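So the bin picker is finally more than a pile of parts! I got the arm bolted down in August, and Abhishek Vishwakarma let me have a corner of the shared shop for it, with the bench right next to the bin. The Skadby gripper code is up to 147 lines and I understand most of them.

I went with a metal bin. It's scratched to heck and it throws glare everywhere — my depth readings hate it — but it was free.

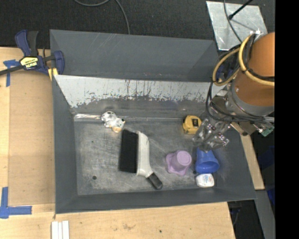 Page last changed: August, 9:13 pm

The big brush is my problem child. The arm keeps wanting to grab it by the bristles, and I want it to go for the grip. The cups are way easier (I love the cups), and the tape measure is somewhere in between. I clamped the corner of the bin because it was creeping a little on every pick, and that helped a ton.

Next up is slowing down the approach, and then I'm going to leave it going for 192 picks and see what breaks.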